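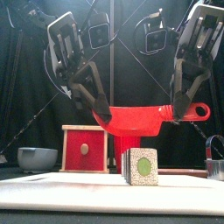
The red things shelf is back for February, and it's our best one yet! For anyone new to the Ovley household swap, we pick one color each season and ask members to bring small, useful things in it. This time we took in 253 pieces, and the back room on Flendard Street is so cheerful I keep finding excuses to go in.

My favorite has to be the dustpan. It's one molded piece of shiny red plastic with a good deep scoop, raised ribs on the neck and a hole in the handle so you can hang it on a nail. I'm also very fond of the little wooden cabinet with the red front and the round beige knob — just the size for stamps, buttons or spare keys.

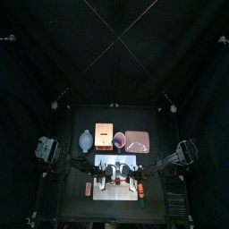

Pale blue bowl, wooden box and pink container behind the silver board.

We do let other colors in, of course. The blue bowl has two small tab handles, and I'd happily use it for clothespins or peeled potatoes. Everything on the household table is 50 cents, and what we raise goes to the Derkia repair bench. The goal is 2000 dollars by spring.
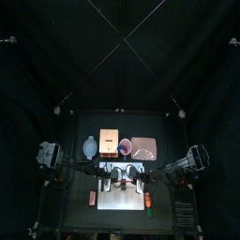

By the Ovley swap newsletter desk

The pink cup and the flat square pink tray look lovely near each other, and I hope they go home together. The light wooden box with the slot has already had plenty of interest!

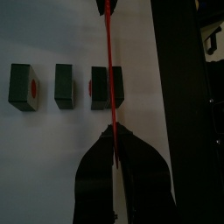
Page last changed: February, 4:15 p.m.

One more for game lovers: we have dark green blocks, very nearly black, and there's a red dot on the side of one. They'd be great for the Jin game table, where we have 23 seats to fill this month. Doors open at 10 a.m. Bring a bag, and bring something red if you've got it.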